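4 Griffhaltung und Handbelastung bei handgeführten Geräten mit Auslösehebel

Die Klassifikation der Griffhaltungen folgt der in der Arbeitswissenschaft üblichen Trennung von Kraftgriff und Präzisionsgriff. Den Umfassungsgriff, bei dem die Finger um den Griffkörper gelegt sind, zeigt Abbildung 4 an einer linken Hand; der hebelartige Auslöser ragt unterhalb der Finger nach unten.

Abbildung 4: Umfassungsgriff, linke Hand an schwarzem Griff.
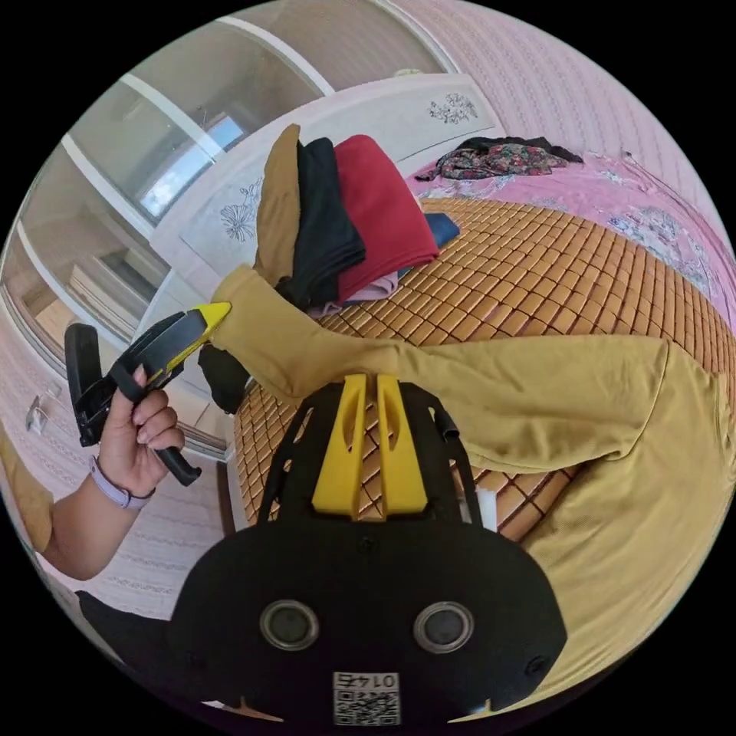

4.1 Begriffe und Abgrenzung

Als Umfassungsgriff wird im Folgenden jede Haltung bezeichnet, bei der die Langfinger den Griffkörper umschließen und die Handfläche als Widerlager dient. Die Stellung des Daumens bleibt für die Zuordnung unberücksichtigt. In der Literatur wird sie teils als eigenes Merkmal geführt, was bei Geräten mit seitlichen Bedienelementen zweckmäßig ist, bei den hier betrachteten Gartengeräten jedoch zu sehr kleinen Teilgruppen geführt hätte.

Vom Umfassungsgriff zu trennen ist der Hakengriff. Er tritt vor allem beim Tragen auf und beansprucht die Fingerbeuger nahezu statisch, ohne dass die Handfläche nennenswert belastet wird. Übergänge zwischen beiden Haltungen sind häufig und werden von den Beschäftigten selten bemerkt. Im Beobachtungsbogen wurde deshalb jeweils die Haltung zu Beginn der Hebelbetätigung eingetragen, auch wenn sich der Griff während des Vorgangs veränderte.

Der Begriff Auslösehebel umfasst alle Bedienelemente, die durch Beugung eines oder mehrerer Finger bewegt werden und nach dem Loslassen selbsttätig zurückkehren. Rastende Schalter fallen nicht darunter. Bei Geräten mit Feststellung wurde die Feststellung für die Dauer der Erhebung gelöst.

4.2 Geräte und Arbeitsplätze

Die Erhebung fand in der Gärtnerei Jarnico statt, und zwar im Gewächshausbereich und in der angrenzenden Topfhalle. Untersucht wurden zwei Gerätegruppen: die Gießlanze Drostine mit unterhalb des Griffes angeordnetem Hebel sowie die Rückenspritze Skaren, deren Handventil einen kürzeren Hebel und einen Griff mit geringerem Umfang besitzt. Beide Geräte waren im Betrieb bereits eingeführt. Eine Umstellung der Arbeitsabläufe war nicht erforderlich.

An den Griffen der Drostine lag zum Teil eine vom Betrieb nachträglich aufgebrachte Wicklung vor. Sie vergrößert den wirksamen Griffumfang und erhöht die Reibung, verringert aber den Abstand zwischen Griff und Hebel. Geräte mit und ohne Wicklung wurden getrennt ausgewertet. Bei der Skaren war eine solche Unterscheidung nicht nötig.

Die Böden in der Topfhalle sind eben, im Gewächshausbereich wechseln befestigte Wege und Schotterflächen. Der Einfluss des Untergrunds auf die Griffkraft wurde nicht gesondert untersucht. Frühere Arbeiten deuten darauf hin, dass unsicherer Stand zu einem festeren Zugriff führt - ein Zusammenhang, der bei der Interpretation der Werte aus dem Gewächshaus zu berücksichtigen ist.

4.3 Stichprobe und Durchführung

Einbezogen wurden 32 Beschäftigte, die die betreffenden Geräte regelmäßig nutzten. Ausschlusskriterien waren akute Beschwerden an Hand oder Unterarm sowie operative Eingriffe am Karpaltunnel. Die Händigkeit wurde erfragt und nicht getestet. Rund 80 Prozent der Teilnehmenden gaben an, die Gießlanze im Laufe einer Schicht zwischen beiden Händen zu wechseln. Ein fester Rhythmus des Wechsels ließ sich aus den Angaben nicht ableiten.

Die Erhebungen begannen im April und wurden außerhalb der Pausenzeiten durchgeführt. Jede Person bearbeitete vier Aufgaben: kurzes Bewässern einzelner Töpfe, durchgehendes Bewässern einer Tischreihe, Ausbringen von Flüssigdünger und Reinigen der Stellflächen. Die Reihenfolge wurde ausgelost. Zwischen den Aufgaben lag eine Ruhephase, deren Ende die Teilnehmenden selbst bestimmten.

Die Griffkraft wurde indirekt über die Einschätzung auf einer Anstrengungsskala erfasst. Auf Druckmessfolien wurde verzichtet. In der Voruntersuchung verrutschten die Folien bei nassem Handschuh, und die Messwerte waren zwischen zwei Durchgängen derselben Person nicht hinreichend vergleichbar. Die subjektive Einschätzung ist gröber, ließ sich aber unter Betriebsbedingungen ohne Unterbrechung der Tätigkeit gewinnen.

4.4 Ergebnisse

Bei der Drostine überwog in allen Aufgaben der Umfassungsgriff. Der Hebel wurde meist mit Zeige- und Mittelfinger betätigt, während Ring- und Kleinfinger das Gerät stabilisierten. Beim durchgehenden Bewässern verlagerte sich die Betätigung im Verlauf der Aufgabe häufig auf alle Langfinger. Die Teilnehmenden beschrieben dies als Entlastung des Zeigefingers. Mit der Verlagerung ging jedoch eine stärkere Beugung des Handgelenks einher, die in den Beobachtungsbögen regelmäßig vermerkt ist.

Das Ausbringen von Flüssigdünger mit der Skaren wurde insgesamt als weniger anstrengend bewertet. Die Unterschiede zwischen den Personen waren dabei größer als bei der Gießlanze. Personen mit großer Handbreite empfanden den geringen Griffumfang als ungünstig und berichteten über Druckstellen am Daumenballen. Für Personen mit kleiner Handbreite traf dies nicht zu.

Die nachträgliche Wicklung an der Drostine wurde überwiegend positiv beurteilt, obwohl sie den Hebelweg verkürzt. Als Grund wurde vor allem der sicherere Halt mit nassen Handschuhen genannt. Beim kurzen Bewässern einzelner Töpfe fiel die Beurteilung weniger eindeutig aus; hier störte das unvollständige Schließen des Ventils, das bei dicker Wicklung auftreten kann.

4.5 Einordnung

Die Befunde stützen die Annahme, dass die Belastung bei Auslösehebeln stärker von der Dauer des Haltens als von der Zahl der Betätigungen abhängt. Für die Praxis spricht dies für eine Feststellung des Hebels bei Aufgaben mit gleichbleibendem Durchfluss. Dem steht entgegen, dass die Feststellung im Betrieb nur selten genutzt wurde. Nach Auskunft der Beschäftigten lässt sie sich mit Handschuhen schlecht lösen.

Ein Vergleich mit den am Standort Marinho erhobenen Daten ist nur eingeschränkt möglich. Dort wurden ausschließlich Geräte mit oben liegendem Hebel verwendet, der mit dem Handballen niedergedrückt wird. Die Beugung der Langfinger trägt in diesem Fall kaum zur Betätigung bei, und die Anstrengung verteilt sich anders auf Hand und Unterarm. Gemeinsam ist beiden Erhebungen die Bevorzugung größerer Griffumfänge bei längeren Tätigkeiten.

Einschränkend ist anzumerken, dass die Haltung durch Beobachtung im laufenden Betrieb bestimmt wurde. Verdeckte Fingerstellungen, insbesondere auf der vom Beobachtungsplatz abgewandten Seite, wurden als nicht bestimmbar gewertet und aus der Auswertung der Griffart ausgeschlossen. In die Auswertung der Anstrengung gingen sie weiterhin ein.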